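Badarari
Notes on surfaces, storage and small household stock

Clearing the brown table, part 2

2/14/23

The table had been overdue since October. It collects whatever comes out of the cupboards during a sort, and it had stopped being usable for anything else. I set aside an afternoon and worked to a fixed rule: an item goes on the table only if a decision about it is going to be made before the next item arrives.

Blue things came first. I own more of them than I would have guessed, most of them bought under the Sokus name when the shop in Zomdale was closing out the line. The plate is a light blue, round, glossy, with a slightly raised rim. The smaller piece that goes with it is a much stronger blue, and the two don't match under daylight bulbs.
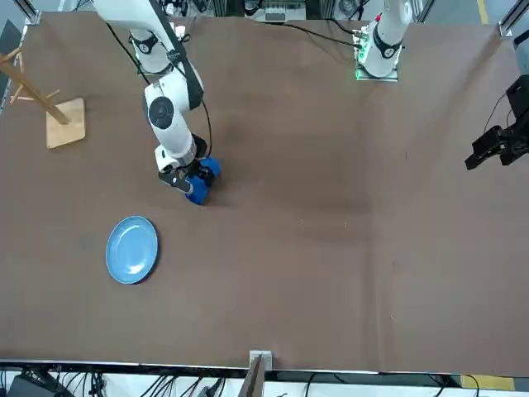
Surface

The brown covering is matte and marks easily. Faint scuffs show on it, and they are more obvious under a lamp placed low. I tried a damp microfiber cloth, then a soft eraser. The cloth took off surface dust. The eraser made a dull patch slightly shinier, so I stopped after one square. My conclusion is to leave scuffs alone and wipe with the grain of the light, meaning toward the window.

Glazed pieces slide on it without noise. Unglazed feet drag. I have put felt dots on 4 of the bowls and will report on whether the adhesive holds through washing.

Fabric

Soft goods are harder to sort than dishes because they have no fixed footprint. The royal-blue bag is a good case. Flat, it takes up a fair amount of table. Folded in thirds and then in half, it fits a drawer 9 inches wide with room to spare.
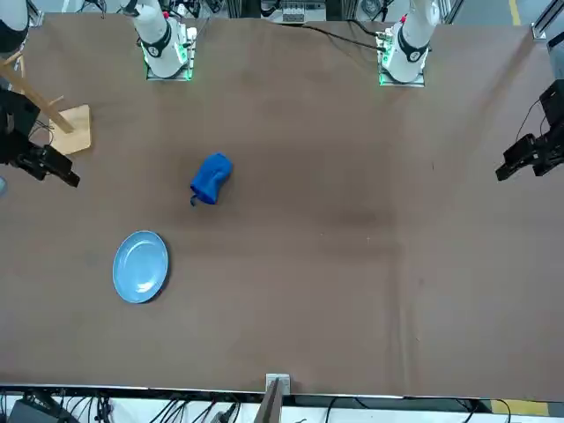

I had been storing bags inside other bags, a system that works until you need the innermost one. They now stand on edge in the Sisay drawer unit, fold side up. Retrieval takes one hand. The drawer holds roughly a dozen before it starts to bind on the runner.

Plates, second pass

Plates went back last. I stack them by diameter, with a paper sheet between glazed faces, and keep no stack higher than the rim of the shelf lip.
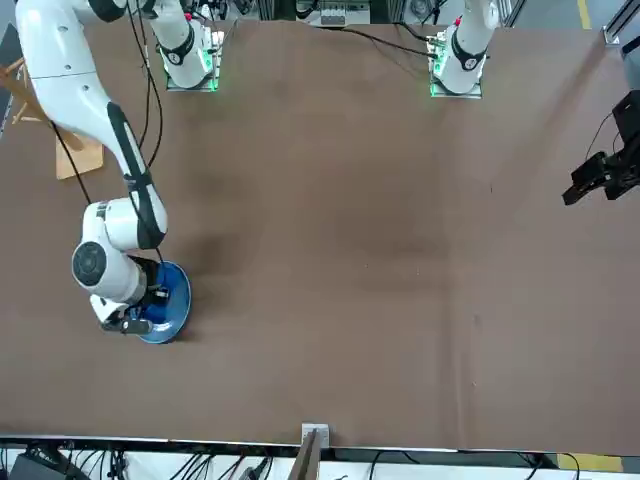

Reading time: 2 min

Round plates should be picked up by the rim and lowered onto the stack level. Sliding one in from the side is faster and leaves gray marks on the glaze, which then need baking soda. I have 3 plates with such marks already.

Still open: the felt dots, and a replacement liner for the lower shelf. The old liner curls at the front corners and catches the bottom plate on the way out.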